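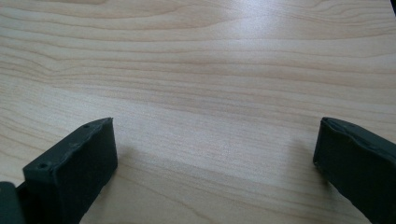 Pocket ratchet driver slipping under load, fixable or bin it?

Posted by Nikau Lowther in Hand Tools and Gadgets
638 views

Hi all. I've got one of those little Kavis folding ratchet drivers, the keyring one with the bits stored in the handle, and I've carried it pretty much every day since May. Lovely thing, until last Tuesday, when I was putting a shelf bracket up and it started skipping. It clicks round fine when there's no weight on it, but as soon as the screw bites it just lets go and spins. Reverse is still solid. Only forwards does it.

I haven't dropped it (well, once, on grass). It did live in a coat pocket with a lot of fluff.
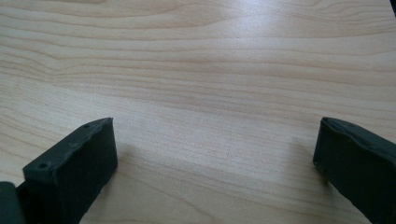 I've tried a squirt of oil down the side of the selector and if anything it's worse now. There are two tiny security screws on the back plate and I'm a bit nervous about opening it up, mainly in case a spring goes flying across the kitchen. Has anyone had one apart? I paid £63 for it so I'd rather not just buy another.

Emese Magyar
16 people found this helpful

Yes, had mine apart twice! It's nearly always gunk under the pawl. There are two pawls in there, one for each direction, which is why yours still holds in reverse. Fluff gets in, the oil turns it into a sort of paste, and then the pawl can't drop all the way into the teeth. So I'm afraid the squirt of oil probably did make it worse, sorry.

Open it inside a clear freezer bag, with your hands in the bag too, and the springs have nowhere to go. Lift the plate straight up, take a phone photo before you touch anything, then clean both pawls and the gear with a cotton bud and a bit of isopropyl. Let it dry and put back the thinnest smear of light grease on the gear, none on the pawls. If the tip of the forward pawl looks rounded over, cleaning won't save it and you want the spares kit. 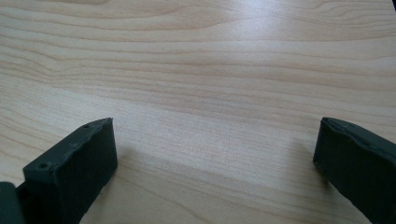
Table top, pale wood with a wavy grain

The back plate screws on mine were a size 6 security Torx, but check yours before you lean on them as they chew up very easily.

Lachlan Quinlan

Mine did this and I sent it back. Took ages but they swapped it. Do you still have the receipt?

Hortensia Gallardo

I'd go with Emese, but do ask about the warranty first, in case opening it counts against you. I went over to a Tillwood in the end, fatter handle and no folding bit, and I get on with it much better.
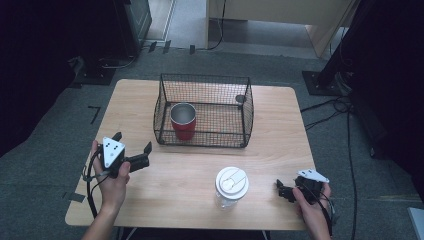
Red cup in the wire basket, bottle with the white lid in front

Nikau Lowther

Thanks all! Receipt long gone, so freezer bag it is. Going to have a go tonight after tea.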